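Parallel gripper keeps missing thin flat stuff: new fingers, new camera, or both?

Asked by Lachlan Semple, Mar 27, 2021

Hi all. I've got a Vastia two-finger gripper on a small benchtop arm, with the stock wrist camera looking down between the fingers. It's great with blocks, cups, fruit, anything with some height to it. Give it something thin on a hard surface and it falls apart. The fingers close a hair above the thing, or they land on the counter and the arm throws a force fault and I have to go reset it.

I've logged 1343 grasp attempts so far and the thin items are dragging the whole number down. I'm trying to decide between the Cirnlow fingers (the ones with the soft tips) and one of the Drummond depth cameras. I can't really swing both this month. Has anybody here run either one on ribbon, cloth, plastic bags, that sort of thing? My approach height is set by hand right now, if that matters. 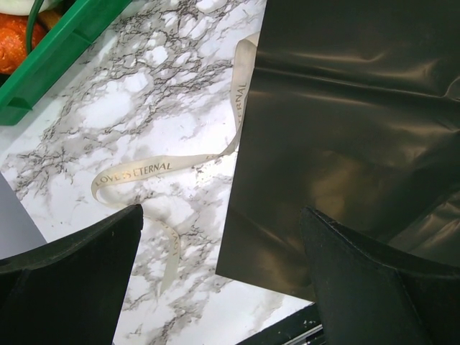

My own vote would be fingers first, though I went the other way and bought the Drummond back in November, so take that for what it's worth. It was very nice on boxes and pretty lousy on anything shiny. Your counter is going to give it trouble, with all that gray and black veining and the light bouncing off it, and the glossy black plastic is even worse, mine gave me big holes in the depth map on stuff like that. The ribbon I'd actually be less worried about! It has a fold and a little loop over on the left end, and a spot like that sits up off the surface enough for a fingertip to get under. I'd aim there and leave the long stretch that runs along the plastic alone. Also the end goes under the sheet, so pull slowly or you'll be dragging the bag along with it. With soft tips you can touch down on the counter a little and not fault out every time.
Posted by rustbelt_ray

just get a suction cup
Posted by kip2746

Suction on ribbon? I tried that with satin and it leaked like crazy, so I wouldn't.

Lachlan, before you spend anything, check what your controller does on contact. I'm on a Rirkura and the default stop threshold was way too jumpy. I raised it a bit, slowed down the last 17 mm of the approach, and my misses on dish towels dropped a lot with the same old hard fingers. Do that part in small steps with your hand on the stop button, please. If the Vastia box has a guarded move option (mine calls it "touch down"), use that and quit typing in heights by hand. Then close slowly.

I'd also open the fingers less. If they're starting all the way out, a ribbon has plenty of time to slide or bunch up while they close. I start at maybe twice the width of the item.

If it's still missing after that, then yeah, Cirnlow. Get a spare pair of tips while you're at it, mine wore down on the inside edges pretty fast.
Posted by marjo_bench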